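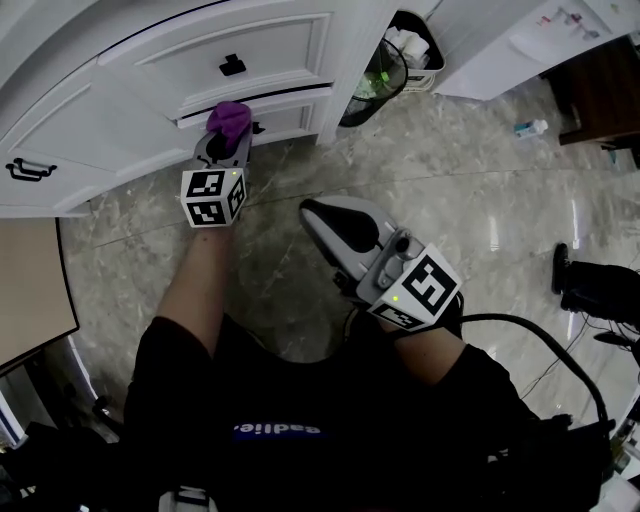
Home builds of hand-held grippers are usually judged by the parts list, and we think the parts list is the least useful thing to judge them by. The Jirka build, put together in a spare room and later moved to the shared workshop at Grurulbridge, cost its makers little in parts and a good deal in evenings. Its write-up says a pair of grippers can gather household demonstrations as well as a lab setup can. We doubt this, or at least we doubt that it has been shown. In Figure 4 a purple cloth is held in the jaws of the left gripper at the edge of a partly open drawer, and each tool carries its own marker cube. To a person, a drawer and a cloth are easy. The question for this section is what survives when the hands are taken away and an arm has to do the job from the recordings alone. A black cable also loops out from the right gripper and runs along the floor, and we come back to cables below.

4.1 What the build claims

The write-up makes one main claim and several small ones. The main claim is that 500 recorded runs were enough to train a policy that put a cloth into a drawer. The small ones concern effort: that anyone with a printer and a soldering iron can finish a pair over a few weekends, that calibration is done once, and that the tools can be handed to a visitor without training. We were given the recordings, the part files and a parts list with several lines struck out and written over. We weren't given the failed prints.

We don't think the makers were careless. The notes are better than most we have read from home projects, and they admit to three changes of jaw material. But the notes also count a run as good when the person holding the tools felt it was good. There is no second rating. For a folding or placing task this matters, as a cloth can end up in a drawer in many ways and some of them would be no help to a robot that has to copy the motion. A run where the cloth snags and is tugged free looks fine at the end and teaches a tug.

4.2 Marker cubes and lost tracking

Position in this build comes from the cubes. A cube is cheap, can be printed on paper and glued, and needs no extra electronics, so it is a fair choice for a kitchen table. It also has to be seen. Work inside a low cabinet is a poor setting for it. The tool goes in, the wrist turns, the lip of the drawer comes between cube and camera, and the track has a hole in it exactly where the contact happens. The makers filled such holes by drawing a smooth path between the last good pose and the next. We tried the same fill on stretches of track with no holes, hiding part of each one, and the filled path was often plausible and wrong. It cut corners. In open space that would do no harm — next to a drawer front it would mean driving a jaw into the panel.

Cube placement deserves more care than the write-up gives it. The part files include two mounts, one close behind the jaws and one farther back. The near mount keeps the distance from cube to fingertip short, and this limits how much a small angle error grows at the tip. The far mount is easier to see and easier to knock. The notes never say which runs used which, and the calibration file holds only one offset. Either all runs used one mount, or some of them are off by the distance between the two. We asked and were told it was "mostly" the near one.

4.3 Jaws, pads and everyday objects

The pads were the part we expected to like. The gripper in Figure 5 has a black pad with a grid pattern on its inner surface, shaped like a wide V that opens upward, and a shape like that should hold a round thing more steadily than a flat pad would. How well it holds a cloth is less clear. Soft goods bunch up in a notch, and the load then sits on whatever fold was caught first. The parts list calls for a rubber sheet sold as Duvex, but the sheet was replaced partway through the project with a softer one from a bin in the workshop. The runs before and after the switch are stored together.

A person makes up for this without noticing. When a pad slips, the hand squeezes harder, tips the wrist, or sets the cloth down and starts over. None of that squeezing is recorded in the Jirka build, which logs jaw opening and nothing about force. On a thick towel the opening does give a rough hint of how hard the hand is pressing. On thin cloth it gives almost none. 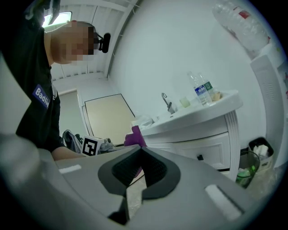
A reader of our first draft objected that we were holding a home build to a standard the labs don't meet either. Plenty of published sets have no second rating, the reader wrote, and plenty of them fill gaps in the track without saying so; at least these people gave you the files. The reader added that waiting for force sensing would mean no one outside a company ever starts, and that a flawed set from a real house was worth more than a clean one from a table with nothing on it.

We accept part of this. The files were given freely, and the rooms are real rooms, with sinks and bottles and bags on the floor that no one would arrange for a test. Variety of that kind is hard to buy. Still, variety helps only if the motion recorded in it can be trusted, and being no worse than other people's data is a weak defense for a claim of matching a lab.

4.4 Cables, and the cost that was left out

The write-up treats the cables as a small nuisance. Our own copy of the build, made from the Lévesque version of the part files, suggests otherwise. A cable changes how a person moves. We found ourselves keeping the right hand low and avoiding any turn that would wrap the cord around the forearm, and our tracks show it: the left tool wanders, the right one stays in a narrow band. A policy trained on these would learn a habit that comes from the cord. Running the cable up the arm and over the shoulder helped, though it made putting the tools down slower.

Time is the larger gap. The makers list parts and leave out hours. We spent about 1,000 minutes on our pair before the first usable run, most of it on reprints and on a connector that worked loose, and we had a finished design to follow. Anyone starting from the published files should expect to do the calibration more than once. We redid ours after every pad change and after one drop onto a hard floor.

We haven't repeated the training result, so we can't say that it is false. Before relying on it we would want to see runs labeled by mount and by pad, with the filled stretches of track marked, and a trial in a drawer the policy has never seen. The makers have agreed to label the mounts.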